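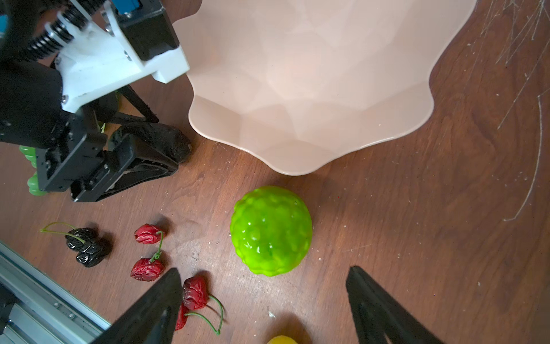 How often does a wooden tabletop need to be cleaned if it is used for both kitchen items and tools?

Wipe it at every changeover between the two uses, and wash it fully once a week. Oil it when a drop of water no longer beads on the surface.

The rest of this page covers the changeover itself: the top, the bowls and fruit, the gloves, and the wrenches. It applies to a sealed or oiled solid wood top. Veneer tops need less water than is given here, and unfinished pine should not be used for both purposes at all.

## Crumbs and fine scratches

Remove dry material before any liquid touches the wood. A soft bench brush is adequate. Work with the grain, from the back edge toward the front, and catch the debris in a dustpan held under the lip. Crumbs that are wiped with a wet cloth turn to paste and fill the open grain, where they dry pale and look like damage to the finish.

Pale scratch marks fall into two groups. Run a fingernail across the mark at a right angle.

- If the nail does not catch, the scratch is in the finish only. Wipe on a thin coat of oil, wait ten minutes, buff dry.
- If the nail catches, the wood fibers are cut. Sand lightly along the grain with fine paper, remove the dust, then oil the sanded area and a hand's width past it.

Dark woods show both kinds more than light woods do. A furniture marker hides the color difference but does not seal the cut, so apply oil or wax afterward in any case.

Wash solution: 500 ml of warm water and 2 drops of dish soap. Wring the cloth until it no longer drips. Follow with a second cloth dampened in plain water, then a dry one. Do not leave the wet cloth folded on the wood while moving things around.

## Bowls and fruit

Plastic bowls with scalloped or faceted walls are harder to clean than smooth ones. Residue collects at the bottom of each fold in the rim and along the lines where two flat faces meet. Use a soft nylon brush there, not the green side of a sponge, which leaves a haze on light colors. Dry the bowl upside down on a rack. A bowl dried upside down directly on wood traps moisture under the rim and can leave a ring in the same wavy shape.

Keep fresh and dried fruit apart. Dried fruit takes up moisture from anything fresh stored next to it and will soften within days. Once sorted, dried fruit goes in a lidded jar. Cherries with stems should be laid flat or the stems removed, as the stems hook together and drag the neighbors out with them.

Display fruit made of plastic needs washing too. The knobbly types hold dust between the bumps. Ten minutes in the same soap solution, a pass with an old toothbrush, and a rinse is sufficient. Check first that the piece is hollow and sealed – foam-core fruit with a painted skin should only be wiped.

Light grapes are a useful indicator. If they pick up gray marks from the tabletop, the top was not clean after the last tool job.

## Gloves

Knit work gloves with a coated palm come in two parts for cleaning purposes. The coating resists most dirt and can be scrubbed. The knit back and cuff absorb it and cannot.

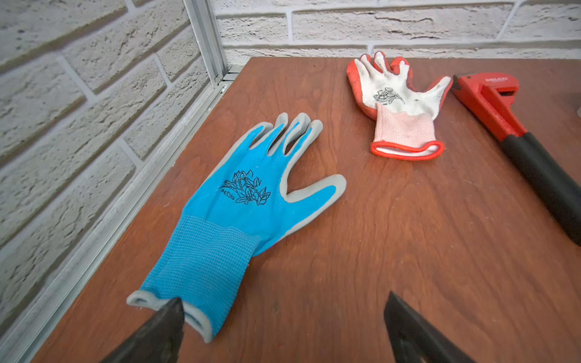 *Blue and orange-red coated knit gloves, palm down, with a pipe wrench along the right side.*

Wash pairs of different colors separately the first time. White fabric backs take up dye readily and also show soil first. Grayish smudges on white knit are commonly a mix of metal dust and oil, and respond better to a small amount of dish soap worked in before the wash than to a longer wash.

Procedure:

1. Shake out each glove with the cuff facing down.
2. Put the gloves on and wash the coated areas under lukewarm water as if washing hands.
3. Take them off by the fingertips, not by the cuff. Pulling on the rolled rim stretches the ribbing.
4. Dab soap on the stained knit and leave it for five minutes.
5. Rinse until the water runs clear. Press out the water between two towels. Do not wring.
6. Dry away from direct heat, with the cuff held open by a clothespin or a short length of pipe.

Printed backs should not be scrubbed. Thin line patterns wear off before the stain does. Latex coatings also degrade with solvents, bleach, and long sun exposure, and a coating that has turned sticky cannot be restored. Throw the glove out at that point, and keep its mate only if a spare for that hand is missing.

For storage, lay gloves flat, palm down, fingers together, in a shallow drawer. I previously clipped each pair to a rail. The clip left a permanent crease in the coating and the coating cracked along it by February.

Gloves used with solvents or drain cleaner do not go back to the shared table. Keep them in a closed bin elsewhere, marked on the lid.

## Wrenches and other steel tools

A pipe wrench causes more damage to a tabletop than anything else on this page. The jaw teeth cut the finish and the heel of the handle dents it. Set it down flat on a mat. A 33-inch length of rubber shelf liner covers the working edge of my table and rolls up for storage.

Before a wrench is put away, brush the teeth with a wire brush, clear any pipe compound from the adjusting nut, and put one drop of light machine oil on the thread. Run the jaw through its full travel twice. Wipe the painted handle with a dry cloth. If the wrench has been on a wet pipe, dry it first and oil it second – oil over water holds the water against the steel.

Small items that roll should be in a container before a heavy tool is picked up. A shallow bowl is better than a deep one for this, provided it is
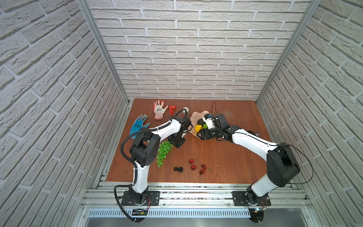 never returned to food use afterward. Mark it underneath with paint or a strip of tape. Color alone is not a reliable marking, particularly where several bowls are close in shade.

## Walls and edges behind the table

Brick-textured surfaces next to a work table collect fine dust on the upper side of every ledge. Vacuum them with a brush head from the top down before cleaning the table. Painted brick can be wiped, but a chalky paint will come off on the cloth; test a low corner. If color transfers, stay with the vacuum.

Aluminum rails and posts along a table edge need only a damp cloth. Clean the slots with a cotton swab or a folded index card. Metal chips left in a slot will work their way back to the wood and scratch it. Check the gap between rail and tabletop as well, where crumbs are packed in by wiping toward the edge.

## Changeover order, tools to kitchen

- Tools wiped and off the table
- Mat rolled up, dirty side in
- Gloves out to be washed or stored
- Wall ledges and rail slots vacuumed
- Top brushed, washed, rinsed, dried
- Clean bowls brought out last

Going the other direction, put food away first, brush off the crumbs, and unroll the mat before the first tool comes out.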